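Chapter 4
Friction: The Force That Holds On

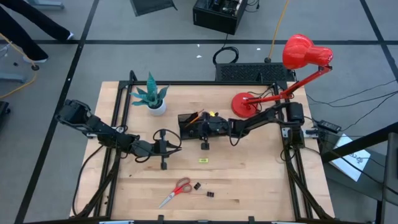
Figure 4.1 A mesh pen holder held in a gripper over a wooden tabletop. Which forces act on the holder?

Pick up a pencil. Go ahead, there is probably one within reach! Your fingers press on it from two sides, and those pushes are horizontal, yet the pencil does not drop. Gravity is pulling it straight down the whole time. Something has to be pulling up on it with exactly the same strength, and that something is friction.

Most of us first hear about friction as a nuisance. It wears out shoes, heats up brakes, and makes a heavy dresser a pain to drag across the bedroom. All true, and we will get to every one of those. But try to imagine one morning without it. Your feet would slide out from under you before you reached the door, and the doorknob would spin uselessly in your hand. Knots would fall open. Nails would slip out of boards, and the threads in your shirt would slide past each other until you had no shirt. Friction is everywhere, and once you start looking for it you will have a hard time stopping.

In Chapter 3 you drew force diagrams for objects resting on flat surfaces. The only forces you needed were the weight of the object and the normal force, the push of the surface on the object. In this chapter we add a third arrow, one that points along the surface. It is a strange arrow, because its size can change from moment to moment. Push gently on a crate and friction pushes back gently. Push harder and it pushes back harder – up to a limit. Go past that limit and the crate lurches forward, and from then on a different and usually smaller friction force takes over.

Opening problem: The crate at Nollomgate

A crate of floor tiles sits on the loading dock of a warehouse in Nollomgate. Its weight is 1,000 newtons. A worker leans on it with a small horizontal push and nothing happens. A second worker joins in, and still nothing. With a third person pushing, it finally breaks loose and slides, and to everyone's surprise it now takes less effort to keep it going than it took to get it started.

Before reading on, write down your answers to these. Keep them, as we will come back to them in Section 4.3.

Was there any friction on the crate while the first worker was pushing alone?
Would the crate be easier to start if it were turned to rest on its narrow side?
What would change if 2 more boxes of tiles were stacked on top?

The second one fools a lot of people, so don't worry if you aren't sure!

What you will learn

4.1 Static friction and its upper limit
4.2 Sliding friction
4.3 Measuring the coefficient of friction
4.4 Friction on a slope: the Dretov hill road
4.5 Holding, gripping, and squeezing
4.6 Rolling and drag

Words to know: normal force, static friction, kinetic friction, coefficient of friction, angle of repose

Try it first

You need a hardcover book, a coin, an eraser, and a protractor. Lay the coin and the eraser side by side on the cover. Slowly lift one edge of the book until the coin starts to slide, and record the angle. Keep lifting until the eraser goes too. A coin will often let go at an angle near 15 degrees, but yours may be quite different – covers vary a great deal. Repeat with the cover wrapped in a paper towel and bring both sets of angles to class.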